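长桌为什么不该配满抽屉

发布于2020年12月19日，星期六

过去两年里，办公家具的选型文件有一个明显的变化：桌面越来越长，桌下越来越满。Clemar的目录把固定柜、活动柜、吊柜、主机架和线槽全部列为长桌的标准选配，采购方往往一次勾完。到货以后，桌子底下塞得只剩一个放椅子的洞。我的看法是，长桌下面最多放一只柜子，靠墙，放在一端，其余空间应当空着。

先说尺寸。桌下净空的用途首先是腿部活动，其次是清洁，再次才是储物。很多平面图把顺序倒过来，按储物量反推柜体数量，剩多少算多少。坐姿作业时人并不固定在一点，椅子会沿桌边横移，膝盖会转向，脚会前伸。桌子之所以做长，目的就是允许这种横移。每加一只柜子，桌子的有效长度就减去一个柜宽，再减去柜子两侧膝盖避让的余量。一张配了三只柜子的长桌，实际可用段与一张普通短桌相差无几，价格和占地却是长桌的。

再说支撑。落地横脚加立柱的钢架结构，横脚本身已经占据了端部的地面。柜子放在端部，与横脚共用一段本来就不便坐人的区域，损失最小。放在中部则要另外切掉一段。有人担心端部的柜子开门不便，这一点可以通过门的开启方向解决，下单时注明即可，Emlow的柜体左右开门同价。

我在Kostgate那间屋子做过一次简单的盘点。全部柜体打开，逐格登记，共计1,549件物品，其中近86%在三月那次登记之后没有移动过位置。主要是旧说明书、多余的螺丝包、规格不明的电源适配器，以及已经停用的设备的配件。这个比例不能推广到所有房间，但足以说明一件事：桌下柜的容量并不由需求决定，有多少格就会填多少格。柜子减到一只之后，留下的是每周都要拿的东西，其余转入走廊的公共柜，取用次数很低，没有收到投诉。

桌面的问题与桌下相通。现在的长桌多在台面中部设一条走线槽或盖板，位置偏后或居中，各家做法不同。我赞成有槽，反对把槽当作收纳。走线槽的作用是让线缆穿过台面，并在需要时可以揭开检查。槽内一旦塞进排插、转接头和多余的线圈，盖板就会拱起，散热变差，检修时要先清理才能看见线。盖板用半透明材料有一个实际好处，里面堆了多少，不揭开也能看出大概。Pîrvu的旧款是不透明的金属盖，外观更整齐，但我见过的几张里，盖下的状况都比盖上的差得多。

关于台面的前缘。直边最省料，也最容易与其他桌子拼接，所以仍是多数采购单的默认项。内凹的弧形前缘成本高一些，拼接时要考虑对缝，但凹处使人离台面后部更近，前臂有支撑，长时间书写或装配时肩部负担较小。圆角同理，通道窄的房间里，直角桌角是最常见的磕碰点。如果预算只能在弧边和多一只柜子之间选一样，我选弧边。前者每天都用得上，后者多半用来存放1,549件里不动的那一部分。

反对意见主要有两条。第一，公共柜离得远，来回取物浪费时间。这一条成立，前提是取物频繁；频繁取用的东西本来就该留在那只柜子里，分类错误不能由增加柜体来弥补。第二，桌下空着显得浪费面积。这一条我不同意。地面空出来，拖把可以一次推到墙根，线缆落地的走向一眼可见，椅子可以完全推入。这些都是面积的用途，只是不出现在储物容量那一栏里。

白色的问题顺带一提。白台面、白支架、白柜体的组合近年很普遍，理由通常是显得宽敞。从维护角度看，白色支架的横脚容易留下鞋印，需要定期擦拭；柜体靠墙，只有正面和一侧外露，影响小得多。台面则以耐磨和哑光程度为准，颜色是次要指标。木色地面配白色横脚，对比明显，脚不容易绊上去，这一点我认为比宽敞感更值得写进选型说明。

具体到采购单，我建议把桌下柜从标准选配中划掉，改为单独申请，每张桌限一只，注明靠墙的一端。走线槽保留，盖板选半透明，槽内禁止放排插。前缘选内凹。Clemar的下一版目录如果仍把柜子捆在长桌套餐里，可以要求拆开报价，2020款的报价单是允许拆的。
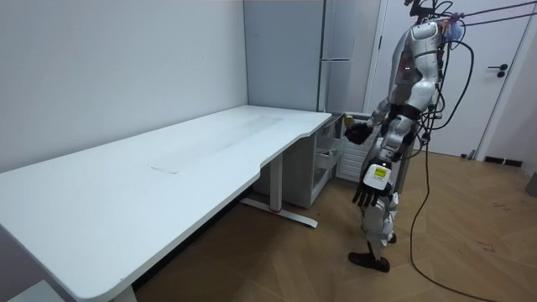 白色弧边长桌，柜子靠墙收在桌子一端。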